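**家务和车间里的杂活,机器现在到底能不能干**

版块:自动化与机器人 > 闲谈与应用

---

**Rami Salameh** 楼主
发表于 2023/3/21

上个月在另一个帖子里跟人争叠衣服的事,歪楼太远,版主让我单开一个,就开在这里。

先交代一下我的立场。我在 Promov 做夹具和末端,日常工作是给客户改手指、换指尖、调夹持力,偶尔去现场。我认为现在的双臂加普通二指夹爪,硬件上已经可以做一部分家务活和车间杂活,叠 T 恤、收毛巾、把零散的纸收到一边都算。慢,需要有人看着,但能做。有人说至少还要十年,我不同意。

为了不把话题扯散,我把"能做"定义得低一点:

1. 东西是随便放的,没有工装定位;
2. 中间没有人伸手帮忙;
3. 结果普通人看了能接受,不要求像商店货架上那样整齐;
4. 失败了机器自己能重来,重来几次都行。

时间暂时不计。我知道车间里时间就是钱,这条后面再吵。

大家手上有什么经验都可以说,家里的、厂里的都行。只看过宣传视频的请注明一下。

---

**Carol Wragg** 2楼

我来说反方。

我在 Metitz 管洗涤车间,酒店布草为主,也接一些工作服。车间里有大型的平烫线和折叠机,床单进去,叠好出来,这个早就成熟了,跟你说的不是一回事。折叠机前面站着人,人的工作是从一大团布里把角找出来,夹到输送夹上。机器干的是后半段,前半段一直是手。

你定义的第一条,"随便放的",正好就是我们花钱雇人干的部分。我们一个熟手一个班处理 415 件小件,毛巾、方巾、围裙混着来。她边聊天边干,手上基本不看。

所以我想问楼主:你说的叠 T 恤,开始的时候 T 恤是平铺在桌上,还是从筐里掏出来一团?如果是平铺的,那最难的活已经有人干完了。

---

**Rami Salameh** 楼主

回 Carol:平铺的。我承认从一团里找角要难得多。

但我不同意"最难的活已经干完了"就等于后面没价值。从平铺到叠好,中间还有很多容易失败的地方:指尖能不能插到布下面,夹起来的是一层还是两层,提起来以后另一头会不会跟着跑,放下的时候会不会压出一个鼓包。这几步哪一步都可以单独拿出来做几个月。

---

**Houshang Mohammadi** 3楼

插一句夹爪的事。我不太关心衣服,我关心薄的东西。

我们是小批量装配,图纸、标签衬纸、说明书、垫片纸,工位上全是这类片状物。请过两家集成商来看"工位整理",听上去很简单,把纸收走,把件摆正。两家都在纸上卡住了。纸平贴在台面上,指尖没有下去的缝。用吸盘可以,可是换吸盘就要换工具,换一次工具节拍就没了。人是怎么拿的?指腹一搓,起个拱,捏走。或者推到桌边,让它探出去一截再捏。

后面这招机器可以学,推到桌边。前面那招,光溜溜的金属指尖搓不动。

还有一点大家讨论得少,就是手腕上那个小相机的视野。手指本身挡掉下面中间一块,偏偏那是最要紧的地方。铺深色台布对识别白纸有帮助,这个我承认,黑底白纸,边缘清楚得很,翘起来的边也好找。
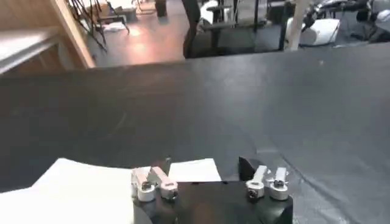

可是现场哪有黑台布。我们的工位是浅灰防静电垫,上面放白纸,阴影稍微重一点算法就把阴影当成纸边。集成商的工程师蹲在那儿调了一下午曝光,晚上车间换成另一排灯,白调。

所以我的看法在你们两位之间:在布置好的桌子上能做,在我的桌子上还不能。

---

**Hooman Tabrizi** 4楼

楼上说的台布问题我有不同意见。台布便宜。换一块布能解决的问题就换一块布,没必要要求机器适应所有台面。你们工位上的防静电垫也有深色的,我们就用深蓝的。

工厂里做自动化从来就是改环境。输送线是改环境,托盘是改环境,地上贴黄线也是改环境。到了机器人这儿,突然要求它走进一个什么都没改过的房间就能干活,这个标准是拍电影的标准。

另外软一点的台面对夹薄片是有好处的。指尖可以稍微往下压一点,台面让一让,指尖就到布或者纸的下沿了。硬台面上你要么悬着差一点,要么顶上去报过载。我在 Pullineck 做调试的时候,硬台面上光是为了这点高度差就加了一层弹簧座。后来直接铺毡子,弹簧座拆了。

---

**Houshang Mohammadi**

回 Hooman:深色垫子我可以换。可我工位上还有黑色的橡胶件和黑色的扎带,换了深色垫子,纸看清楚了,扎带看不清楚了。

毡子在我这里不行,掉毛。

---

**Hooman Tabrizi**

那就分区。纸放一边,黑件放一边。人也应该这么放。

---

**Carol Wragg**

"人也应该这么放"这句话我听集成商讲过很多次。人不这么放,所以才需要整理。

---

**Bahman Daneshvar** 5楼

潜水很久了,这个帖子我正好能说几句。

我在 Shahbazi 做数据这一块,遥操作和模型训练都碰。我先表个态:楼主的结论我大体同意,理由不太同意。硬件可以,这话没问题,硬件其实好几年前就可以。你让一个练过的人远程操作两只手臂,拿最普通的夹爪,他能叠衣服,能收桌子,能拧瓶盖。人操作得了,就说明手臂和手指够用。剩下的差距都在"谁来决定下一步往哪儿动"。

拿 T 恤说。人远程操作的时候,最花时间的动作是对边。眼睛要在几个画面之间换,全局画面看衣服整体歪没歪,手腕画面看指尖对没对上布边。新手只盯全局画面,指尖差一点点,夹下去夹个空。老手在快碰到的时候一定看手腕那一路。

白 T 恤又有白 T 恤的麻烦。翻折过来的那一片跟下面的大身是同一个颜色,两层之间只有一道缝线和一点阴影可以看。人靠经验知道哪片是袖子哪片是下摆,模型得从很多次里学。有个印花或者小标签会好很多,等于布上有个记号,手指往记号旁边走就行。

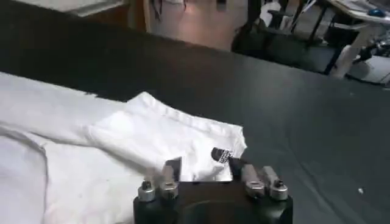
**Bahman Daneshvar**

接着上面的说,刚才一次没发完。

标签这种东西有好处也有坏处。好处讲过了。坏处是模型很容易偷懒,学成"看见深色小方块就往那儿夹"。换一件没有标签的,或者标签在领口的,它就在桌上来回找。我们吃过这个亏,一批数据里衣服花样太少,训出来的东西在那几件衣服上漂亮得很,换一件就傻了。后来要求每天必须换衣服,旧的洗了也换位置换方向放。

台布起皱也算一条。皱褶在侧光下就是一条浅色的线,跟布边长得像。人不会弄混,模型会。Hooman 说铺布便宜,我同意便宜,但是布会跑,干一天下来右边就皱了,得有人去扯平。扯平台布这件事,目前还是人干的。

至于数据量,我们内部单个任务攒到 1,601 条有效演示的时候,平铺 T 恤对折才算比较稳。我不想给成功率,给了也没法比,每家算法不同,"成功"的算法也不同。

---

**Carol Wragg**

谢谢 Bahman,这是目前为止对我最有用的一条。

扯台布那句我记下来了。我跟老板说话的时候,最想要的就是这种清单:机器旁边那个人还剩哪些活。供应商从来不写。他们写"减少人工若干",不写若干去干什么了。

---

**Rami Salameh** 楼主

Bahman 说硬件早就够用,这个我要反对一下,毕竟是我的饭碗。

人遥操作能完成,说明硬件"够",不说明硬件"合适"。人在补偿。指尖滑了,人会重新夹;夹厚了,人会抖一抖。你用更好的指尖,他补偿就少,你收的数据就干净,模型就好学。我们给同一只夹爪换过几种指尖:

- 平的光面金属,夹布会滑,夹纸基本靠运气;
- 贴一层薄硅胶,夹布好很多,但容易粘毛,粘了毛就不灵;
- 前端磨薄做成铲形,插到布下面最顺,缺点是容易连台布一起铲起来。

第三种配软台布是灾难。所以台面和指尖要一起选,不能各挑各的。

---

**Hooman Tabrizi**

铲形指尖我也吃过亏,夹起来一看,衣服和毡子一起上来了。

后来的做法是把毡子四边固定。用的是压条,不是胶,胶以后换布麻烦。

---

**Houshang Mohammadi**

问一下,贴硅胶的那种,粘了毛以后你们怎么处理?停机擦?

---

**Rami Salameh** 楼主

停机擦。湿布擦一下晾干。客户现场我们建议每换一筐擦一次,实际有没有人照做我不知道。

---

**Bahman Daneshvar**

采数据的时候我们是每段之间擦。顺便把相机镜头也擦了,手腕那个位置很容易落毛絮。

---

**Carol Wragg** 

好,现在说时间。楼主开头说暂时不计,吵到这里该计了。

我们那边的合同是按件算的。一件小毛巾,从筐里到叠好码上,我给不起太长时间。你们叠一件 T 恤多久?不用很准。

---

**Bahman Daneshvar**

平铺开始,双臂,自主运行,最多 90 秒,超过这个时间我们就判失败重来。顺利的时候比这个快不少,但是顺利不顺利差别很大,所以我只愿意说上限。

---

**Carol Wragg**

那在我这里就没法谈了。你也理解。

我们旺季是七月,酒店满房,毛巾跟山一样。一个班少几十件,后面烫平和打包都要等。机器可以不吃饭不休息,但它晚上干的话要有人给它把毛巾一条一条铺平放好,这个人也是要付夜班工资的。

---

**Hooman Tabrizi**

洗涤厂是最不适合的场景,拿它当标准不公平。你们量大、单一、要快,那是专机的地盘,本来就轮不到双臂。

适合的是量小、杂、不急的地方。比如小诊所的手术衣和巾单,比如养老院,比如我们厂的劳保间。劳保间有位大姐每天下午叠工作服和手套,叠一下午。那个活急吗?一点不急,第二天早上有人来领就行。机器慢慢叠一夜,叠坏的早上她重叠。我觉得这个现在就可以做。

---

**Houshang Mohammadi**

然后为了一个劳保间买两只机械臂?

---

**Hooman Tabrizi**

价格是另一个问题。楼主问的是能不能干。

---

**Houshang Mohammadi**

楼主标题写的是"到底能不能干"。在厂里,干得了但买不起,就叫不能干。

我们去年评过一个工位的改造,设备报价先不说,光安全围栏、地面加固和验收就让项目停了。协作臂说可以不用围栏,安全那边的人来看了,指着夹爪问,这个夹到手指怎么办。回去又加了光幕。加了光幕,人一靠近就停,那还协作什么。

---

**Rami Salameh** 楼主

夹到手指这个,叠衣服用的夹持力很小,我自己拿手试过,不疼。但是验收的人不看你疼不疼,看文件,这个我同意 Houshang。

价格方面我说一句:夹爪在整套里占的比例没有大家想的那么高。贵的是后面那部分,调试、维护、出问题有人来。

---

**Bahman Daneshvar**

说回技术,两只手配合这件事前面没人展开讲,我补一下。

单臂叠衣服可以,但是很别扭,提起一个角,另一头就拖着走。双臂的好处是可以一只手管住这边,另一只手动那边。听着简单,两只手的先后顺序很讲究。两边同时夹,布容易绷住,后面翻折的时候两层错开。先夹稳一边,稍微提起一点,让布松开一道褶,另一边再进去,成功率高一些。操作员刚开始都喜欢两手一起下,练几天自己就改了。

还有高度。提得太高,布会晃,放下来位置就不准了;提得太低,底下那层会被带起来。每个操作员提的高度都不一样,模型学到的是一个平均值,平均值有时候谁的习惯都不像,两头不靠。我们现在让每个人采之前先看别人的录像,尽量统一。

相机也是双臂才麻烦。头上那一路看得最全,可手臂一伸出去就挡住一大块,偏偏夹布的时候两只手臂都在前面。

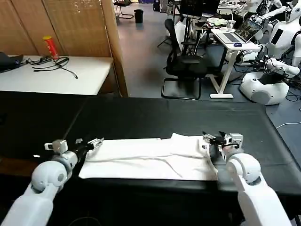
所以头上那一路主要用来判断衣服整体在哪、歪了多少,到了真正下夹的时候,权重还是给手腕那两路。有人试过在桌子对面再架一路,好处有,但是线多了,地方也占了,走路要绕。我们最后没留。

另外背景要注意。头上的相机能看到半个房间,椅子今天在这里明天在那里,屏幕上的画面也在变。一开始我们担心影响,后来发现房间乱一点反而没坏处,数据里背景变化多,模型就不去记背景。把房间收拾得太干净再采,搬到客户那儿就出问题。这条跟 Hooman 说的"改环境"有点冲突,我的意见是桌面上可以改,桌面以外随它去。

---

**Hooman Tabrizi**

不冲突,我说的也是工作面。桌子外头放什么我不管。

两只手先后下这个我有同感。我们调试的时候是写死的轨迹,没有学习,也是右手先夹,停一停,左手再动。停的那一下别省,省了就歪。

---

**Carol Wragg**

问个外行问题。为什么都是叠白 T 恤?我看到的叠衣服演示,十个有八个是白的或者纯色的。我们车间里工作服带反光条、带拉链、带魔术贴,魔术贴洗完互相粘成一坨,两个人拽才拽得开。

---

**Bahman Daneshvar**

便宜,好买,一模一样的可以买一打。黑台布上看得清。没有别的原因。

魔术贴目前想都不要想。拉链好一点,硬的一条反而给布一个骨架,就是夹上去要换位置,不能正夹在拉链头上。反光条在相机里会过曝,白花花一条,要换灯位。

---

**Rami Salameh** 楼主

魔术贴粘在一起的力可能比夹爪的夹持力还大。真要干这个,手指要整个换掉。

---

**Houshang Mohammadi**

那我们回到楼主的四条,我一条一条表态,省得后面的人爬楼:

第一条,随便放。平铺的随便放可以,一团的不行。纸张平贴在硬台面上的不行,桌边的可以。

第二条,中间没人帮忙。单件可以,连续干一个班我不信。擦指尖、扯台布、捡掉地上的,都是帮忙。

第三条,普通人能接受。T 恤可以。纸收到一边也可以,只要别要求对齐。

第四条,自己重来。这条我没见过做得好的。我见过的都是失败了以后停在那里,或者对着空桌面继续把剩下的动作做完,手里什么都没有,叠得很认真。

---

**Bahman Daneshvar**

第四条里"对着空桌面做完"是老办法的毛病,按步骤回放就会这样。现在看着画面一步一步决定的,夹空了多数会回去再夹一次。但是有时候会一直夹同一个地方,夹十几次,需要人去拨一下布。

第二条我服,确实要算帮忙。

---

**Hooman Tabrizi**

第二条我不服。数控机床也要人清屑换刀,没人说数控机床不能干活。

---

**Carol Wragg**

数控机床清一次屑能跑半天。你们的台布多久扯一次?

---

**Hooman Tabrizi**

压条固定以后,一天一次吧。没固定的我没统计过。

---

**Rami Salameh** 楼主

我把自己的说法改一下,原帖不动,留着给人看:

平铺、单件、纯色薄布、台面和灯光事先弄好、旁边有人可以随叫随到,这种条件下,现在能做。去掉任何一条,我就不敢打包票了。"至少还要十年"我还是不同意,但是我原来说得太宽了。

Carol 要的那个"剩下的人还干什么"的清单,我觉得值得单独整理。先列几个,大家往下加:

- 把衣物从筐里取出、摊平、放到桌上
- 叠好的拿走码好
- 擦指尖,擦镜头
- 拉平台布
- 夹空多次以后去拨一下
- 捡掉到地上的
- 换品种的时候告诉机器

---

**Houshang Mohammadi**

加一条:线。手臂的线、相机的线、工控机的线,总有一根被椅子轮子压住。每天开机之前要有人走一圈看线。

---

**Bahman Daneshvar**

加两条。标定,手腕相机撞一下就偏,偏了要重新标。还有夹爪归零,开关次数多了开度会漂,我们规定每开合 1,000 次重新归零,到了就做,不看它漂没漂。

---

**Carol Wragg**

加:分拣。脏的没洗干净的要挑出来返洗,破的要挑出来。我们那位熟手叠毛巾的时候顺手就挑了,手一摸就知道哪条还有油。叠是顺带的,挑才值钱。这个你们谁家的能做?

---

**Rami Salameh** 楼主

我这边没有。

---

**Bahman Daneshvar**

看得见的污渍可以试,摸出来的不行。

---

**Hooman Tabrizi**

劳保间的手套倒是要挑,有洞的不能发。大姐是把手指伸进去试的。这个我得回去想想。

---

**Carol Wragg**

那你先想着。楼主清单麻烦更新一下,我下周开会要用,打印出来一页以内最好。

---

**Rami Salameh** 楼主

行,今晚整理好放在一楼下面。魔术贴那条要不要写进去?

---

**Carol Wragg**

写,单独一行。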